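Zirnorgate Home
Home Laundry Kitchen Storage Repairs About
Search this site Search Go

How to Dry Socks on a Clip Hanger Indoors

October 27, 2019

A clip hanger is a plastic frame with a hook at the top and a row of clips underneath. It takes the place of a rack for small things, mostly socks. If you live in an apartment without a balcony, or your dryer shrinks wool, it is the easiest way to dry a load of socks without covering every radiator in the place.

This page covers setting one up, getting the socks ready, clipping them, and putting them away afterward. It is written for the small straight kind of hanger, but most of it applies to the big round ones too.

What you need

A clip hanger. The small ones have 6 clips or so and the large ones have many more. I prefer two small ones to one large one. You can hang them in different spots, and a small one still fits over a table or in a doorway.

Something to hang it from. A shower rod, a closet rod, a beam or a strong hook will do. It should be clear of the wall on both sides.

A flat surface nearby. A table or a wide shelf at waist height is best. You will be sorting on it, so clear off anything that minds getting damp.

An old towel, if your socks come out of the wash very wet.

Choosing the spot

Moving air matters more than heat. A cool room with the door open will dry socks faster than a warm bathroom with the door shut. Look for a place where people walk past or where a window gets opened during the day.

Keep the hanger well away from a stove, a space heater or a lamp. The plastic clips get soft near heat and they lose their grip. I ruined a Jolico hanger this way by leaving it over a radiator all winter. The clips on one end would open if you looked at them.

Check the height too. The hook should be low enough that you can reach the clips with your elbows bent. If you have to stretch up for every sock you will start clipping them badly, and they will fall. When the rod is too high, add a length of cord or a long S-hook and bring the hanger down.

Give the hanger a light tug before you load it. If the hook slides along whatever it is hanging on, wrap a rubber band around the rod on each side of it. On a flat beam, screw in a proper hook.

Protecting the table

Bare wood and wet socks do not go well together. Pine is the worst of the common ones. It marks easily, and a damp wool sock left on it overnight can leave a gray ring that has to be sanded out. If your table is unfinished, either give it a coat of oil or wax or put a towel down every time.

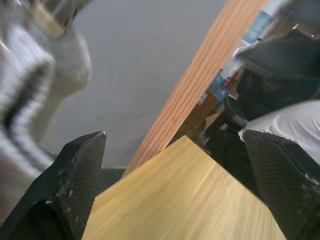 Dyed socks are a separate problem. Reds and navy blues can give up a little color for the first few washes, and raw wood takes it in. A towel you don't care about is the answer here as well. I keep one just for this, folded in the same place as the hangers, and it has turned a kind of pinkish brown over the years.

Also check for rough edges. A knitted sock will catch on any splinter or raised grain, and one pulled loop can run quite a way down the leg. Rub your palm over the edge of the table. If it snags your skin at all, a few strokes with fine sandpaper will fix it. Wipe off the dust before the laundry comes anywhere near it.

Getting the socks ready

1. Take the socks out of the washer as soon as it stops. Socks that sit in a wet heap start to smell, and the smell stays after they dry.

2. Turn every sock the same way. Right side out is fine for thin ones. Thick socks dry better inside out, with the loops facing the air.

3. Squeeze out any that still drip. Roll them in the towel and press down with both hands. Don't wring wool. If you washed by hand, this step takes longer and you may need a second towel.

4. Pull each sock back to its proper shape. Hold the toe in one hand and the cuff in the other and give it one gentle pull. Then flatten the heel with your thumb.

5. Put pairs together on the table. Do this now, while everything is in front of you, and there will be almost nothing to sort later.

Some people skip step 5 and clip socks in whatever order they come out. It works, but you will spend the time at the other end.

Clipping

Start in the middle of the hanger and work out to the sides. If you fill one side first, the whole thing tips, and the socks slide together in a bunch at the low end.

Open the clip with one hand and feed the sock in with the other. Hold the bar still with your wrist or it will swing away from you. Push enough fabric in that the clip closes on a double layer. A clip that has only the very edge of a cuff will let go as soon as a door slams.

Cuff or toe? There are two ways to do it and both have their supporters. Hanging by the cuff puts the weight on the elastic, and heavy wet socks can stretch it over time. Hanging by the toe saves the elastic but leaves a small pinch mark where your shoe will press on it. I hang thin cotton socks by the cuff and thick wool ones by the toe. For everyday socks I doubt it makes much difference.

Leave a gap between neighbors where you can. Two socks that overlap will dry on the outside and stay damp where they touch. When there are more socks than clips, it is better to wait and hang the rest later, or lay them flat, than to put two pairs on top of each other.

The two socks of a pair should go side by side. With a 6-clip hanger that means three pairs, one sock to a clip. Very thin liner socks can share a clip as a pair. Nothing thicker should.

Socks that are waiting their turn can stay on the table. A stiff sock will often stand up by itself with the opening at the top, and it loses a little water that way too.
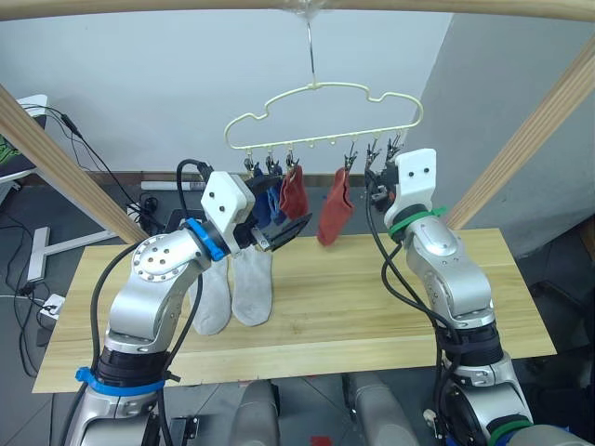
One reader wrote in to disagree about starting in the middle. She said she has always clipped the two ends first, one sock on each, and then filled in toward the center, and that her hanger stays level the whole time. She also said she hangs dark socks on one side and light ones on the other, so that a dripping navy sock never touches a white one, and asked why I hadn't mentioned it.

I tried her way for a month. It does stay level if you alternate sides and the socks weigh the same. With one heavy boot sock and one ankle sock it tips at once, much more than it would from the middle. So use her method for a batch of matching socks and mine for a mixed one. The point about keeping colors apart is a good one and I have added it to my own routine.

How long it takes

Thin cotton socks are usually dry by the next morning. Wool takes longer, and the heel and toe are always the last parts to go. Feel those before you take anything down. In July, with the windows open, my thin ones are done by dinner if I hang them at lunch.

If a sock is dry at the cuff and damp at the toe, turn it around and clip it by the other end for a few hours. Turning thick socks inside out again halfway through also helps.

A small fan speeds things up a lot. Aim it past the hanger and not straight at it, or everything will spin.

Taking them down

Open each clip fully before you pull. Yanking a sock out of a closed clip is how most of the broken ones get broken, and it drags at the knit besides. Take down both socks of a pair, lay one on the other and fold them in half. I don't roll mine into balls. It stretches one cuff of each pair, always the same one if you are a person of habit.

A pinch mark from the clip will come out if you rub it between your fingers or just wear the sock.

Problems

The hanger keeps tipping. Move one heavy sock a clip closer to the middle. If it tips when empty, the hook is bent - straighten it by hand.

Clips won't hold. Look inside the jaws for lint. A dry toothbrush gets it out. If the spring is weak, the clip is finished. Schwaiger sells spare clips in bags of 4 that snap onto most hangers, though the color may not match.

Clips leave marks on thin socks. Fold a scrap of cotton over the cuff before you close the clip. Cotden hangers have a softer lining in the jaws, and I use mine for dress socks and tights.

Socks dry stiff. Usually too much detergent. Use less next time and give them a shake before you hang them. You can also work a stiff sock in your hands for a few seconds once it is dry.

Fuzz all over the dark socks. Wash them apart from towels. Once the fuzz is on, wait until the sock is dry and go over it with a lint roller.

One sock left over. Check inside the sleeves and the corners of fitted sheets from the same load. Clip the single one at the end of the hanger and leave it there until the next wash. Mine are usually in the door seal of the machine.

Storing the hanger

Wipe the clips with a damp cloth every month or so. Let the hanger dry, then hang it on a closet rod among the clothes or flat against the wall on a nail. In a drawer the clips grab on to each other and whatever else is in there, and it takes longer to untangle the thing than it does to load it.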